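Re: [Preta] Flarnino pads vs. stock pads on lids

On Friday someone wrote:
> Has anyone tried the Flarnino fingers on cookware yet? The stock ones
> hold our boxes fine but I don't trust them on glass.

Yes! I've been at it all week on the Karkura bench and I'm having a great time with it. Same controller settings for both sets, saucepan with a glass lid, and I only change the pads between runs.
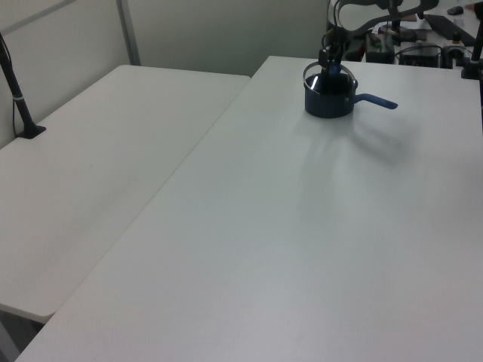

The stock pads gave me 337 clean picks before I swapped them out. With the Flarnino set I'm over 1,194 now, and the grip force trace is so much smoother (I can send the plots if the list takes attachments). Swapping takes 4 screws per finger, so bring a good hex key.
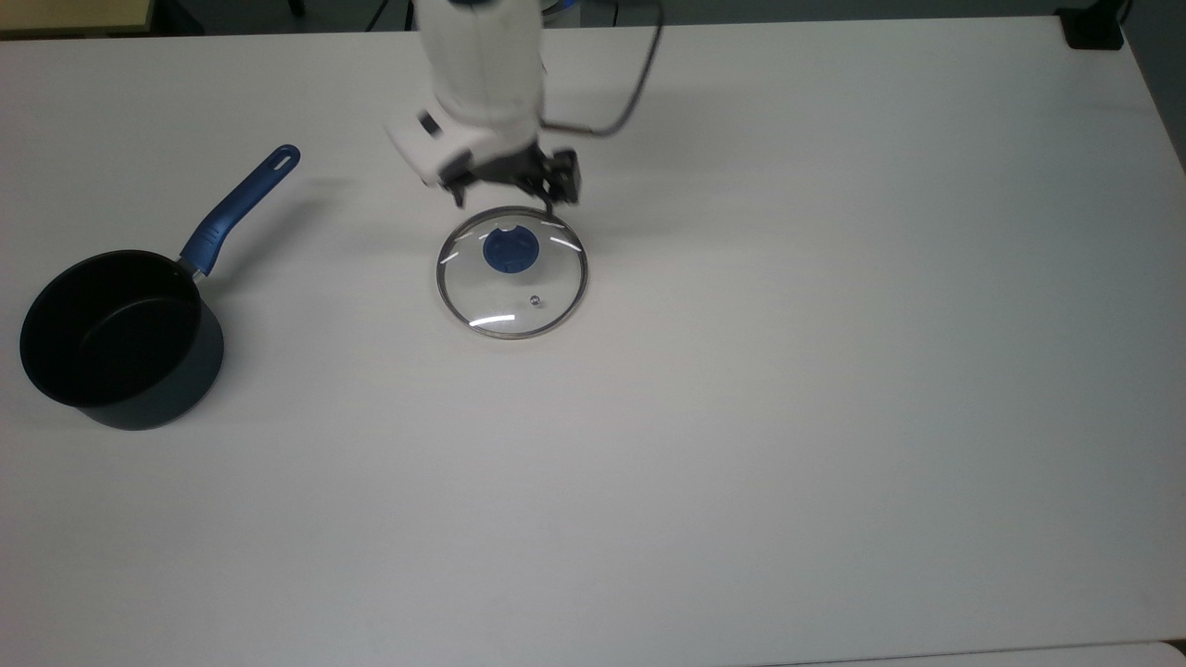
Approach angle is what I'd love to hear other people's thoughts on. I've mostly been going for the knob, straight down, and I want to compare that with a rim grasp. With the lid flat on the table like this, the steel rim sits so low that the fingertips have very little room under it, so I may try a shallower wrist tilt in Raju first. Has anybody got a config for that? Mine still has the old offsets in it, all 17 of them.

Will post the logs in September.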